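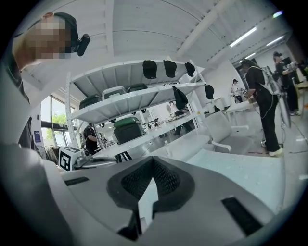
4. Buenas prácticas en la sala compartida

Antes de coger la pinza de mano, tómese un par de minutos con este apartado, aunque ya haya trabajado con el equipo Stastero y se lo sepa casi de memoria (a todos se nos olvida algo, y con varias personas en la sala los descuidos se notan enseguida).

4.1 Póngase la gorra con el dispositivo bien sujeto al lateral. Las que no se usen vuelven a la estantería, con la visera hacia delante.

4.2 Pase un dedo por la malla negra del inserto en V. Si nota pelusa o restos, límpiela en seco y con cariño, sin rascar.

4.3 Deje libres las ranuras oscuras de la carcasa al agarrarla.

4.4 Coloque el cubo con el patrón cuadrado donde nada lo tape y no lo mueva hasta cerrar la sesión.

4.5 Mantenga 2 metros de separación con el puesto vecino y avise en voz alta antes de girarse, sobre todo si alguien lleva el armazón a la espalda.

PRECAUCIÓN: mire al suelo antes de caminar. Las patas de los trípodes y los cables finos se ven mal cuando uno va pendiente de la pinza.

Nota: cada sesión dura 18 minutos como máximo; después, descanse la muñeca, por favor. Las incidencias se apuntan en la hoja 54 y se entregan a Azucena Maldonado.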